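Visit to the Callarar workshop, September

I was invited to visit the Callarar workshop in September, together with my colleague Salamatu Opoku. We both work with small assembly cells, and we want to change our grippers next year, so the visit was useful for us. I write this report mainly for the people in our group who could not travel. I apologize for my English in advance.

The workshop is in an old printing building behind the train station. The entrance is hard to find. There are two doors with the same sign and we took the wrong one, and came into the office of an accountant, who was very kind and showed us the way across the yard. Kirsty Pringle received us with coffee at half past nine. She is responsible for the test program and she was with us for the whole day. Fergus Laing, who builds the fingers, joined after lunch.

In the morning we had a short talk about the two grippers they compare at the moment. The first one is the Nisbet, which is driven by one motor and opens to 100 mm. The second is the Vellar, it opens only to 60 mm but it closes faster and it is lighter on the wrist. Both use the same screw pattern for the fingers, so Fergus can move one pair of fingers from one to the other in a few minutes. I liked this very much. In our lab every gripper has its own pattern and we have a box full of adapter plates which fit to nothing.

Kirsty explained how they choose the tasks. They do not use metal test cubes any more, except for checking the force. They buy things from the hardware store and ask the operator to do a normal job with them: to hang a cup, to close a jar, to open a drawer. Each job is done by hand first, with the gripper as a tool held by the operator, and only after this on the arm. She said the hand-held step saves them a lot of broken parts. When a job is too difficult for a person who holds the gripper, there is no reason to program it.

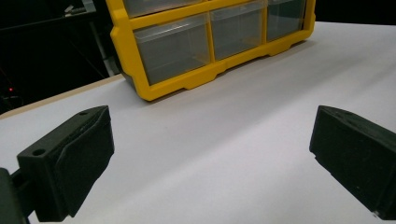 The drawer task was the one I wanted to see most, because we have the same problem at home with our parts cabinets. A small drawer looks easy, but it needs a good approach angle and very little force, and if the pull is not straight the drawer gets stuck. At Callarar they set the organizer at an angle to the operator on purpose, so that the gripper must turn before it pulls. The clear fronts have a lip across the top, and Kirsty wants the operator to take the drawer by this lip and by nothing else. I tried it myself with the Nisbet. With the fingers so wide open I had plenty of room, but I did not have a good feeling for where the tips were, and two times I pushed against the front when I wanted to go over the lip. With the Vellar I was more exact. On the other hand I had to come from nearer, and my wrist was tired soon.

Salamatu was much better than me. She held her elbow against her side and moved from the hips, and Fergus said this is what the good operators do also.

They have numbers for the task, of course. In the last series the Nisbet opened the drawer at the first try in 61 percent of the runs. With the older fingers, which had smooth pads, it was only 33 percent. For the Vellar the series is not finished and Kirsty did not want to give us a value, which I respect.

After lunch we spoke long about the pads. The textured pads hold better on plastic, but they collect dust and must be cleaned with alcohol. Fergus has tried several kinds of rubber and keeps all of them in labeled bags. He cuts the pads by hand with a knife and glues them. I asked him if the edge should be more exact, and he said he has measured it and it makes no difference for the grip. I am not fully convinced, but I have no measurement against it.

Archie Jardine showed us the controller at the end. It is a Cavum, the model with two channels, so one box can run both grippers. The menu is clear, but the emergency stop resets the force limit to the factory value, and one must remember to set it again. Archie has written a small script for this and he promised to send it to us. The cables to the Cavum are too short for our table, we would need to order the longer ones.

We left at four o'clock and we almost missed the train. For our own cell I would ask for the Vellar on loan first, with two pairs of textured fingers, and test it on the cabinet with the deep drawers. Salamatu prefers the Nisbet. Blair Gillies has the price list from Callarar, please ask him if you need it before our next meeting.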